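Nabil Najjar
Thread

We cleared out the play kitchen corner at Basilow this month. Posting what stayed and what went in case it helps anyone who has a bin of toy food they can't close.

12 replies · 41 likes

Some background. Basilow is a drop-in playroom, one long room with a sink at the back. Kids are mostly two to five. The play kitchen gets more use than everything else put together, and over the years people have been generous with donations.

Issa Awwad and I tipped it all out on the floor one evening in April. There were around 100 pieces of food and a lot of it was half of something. Half a tomato, half a bread roll, the Velcro side of an egg.

First pass was easy. Anything cracked went in the trash. Anything with a stitched seam coming open went in a bag for Issa, who sews. Anything with paint coming off went too, even the nice wooden fish that I liked.

3 replies · 19 likes

Second pass took longer. We asked what the kids pick up. They like fruit. They like anything that comes apart. They do not care about the tiny cans, which mostly end up under the radiator.

So we went with less food and more things to put food in. A bowl, a plate and a mug will keep a three-year-old busy for a long time. Add something with holes in it and they will wash strawberries until pickup.

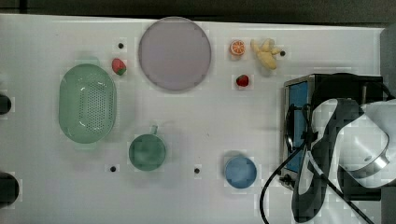 Fruit, plate, colander, mug and bowl on the white table.

The strawberries are the favorite by a long way. They get washed, served, put in the mug and called soup. If you only buy one kind of toy fruit, I would buy those and get more than one.

The banana is the other big one. Peeling it is the whole game. Putting it back together is a grown-up's job at least 6 times a morning, so know that going in.

5 replies · 33 likes

On dishes, we mix real and toy. Light ones are better for small hands and for my ears. We stopped putting out glass and anything with a thin rim a while back. The plate should be big. A small plate gets one strawberry on it and then there's an argument.

Colander - get one with a smooth edge and wide handles if you can. We had a metal one from Altow before this and it was fine, just loud.

Cleaning. Hard pieces go in the sink with dish soap at the end of the day, then onto a towel overnight. Felt pieces we've given up on, they never seemed to dry all the way through. Nothing goes back in a closed bin damp.

Storage is two open trays now, food in one and dishes in the other. No lids. Cleanup used to take us 14 minutes and a lot of talking. Now the kids do most of it while we stack chairs.

2 replies · 27 likes

The extras that were still good went in a box to the Flondham library toy shelf. If you're local, go look - there's a decent set of pans in there and a whole pizza with all of its slices.

That's the end of the list. Next we have to do the dress-up rack, and I'm not looking forward to it.

8 shares · 64 likes

Comments

marta_k
The tiny cans! Ours go down the heating vent. I'm bagging them up tonight.

Issa Awwad
For the record the bag of sewing is done except for the carrot.

dd_frimpong
Do you rotate the food at all or is it the same set out every day?

Nabil Najjar
Same set every day. We tried swapping and they just asked where the strawberries were.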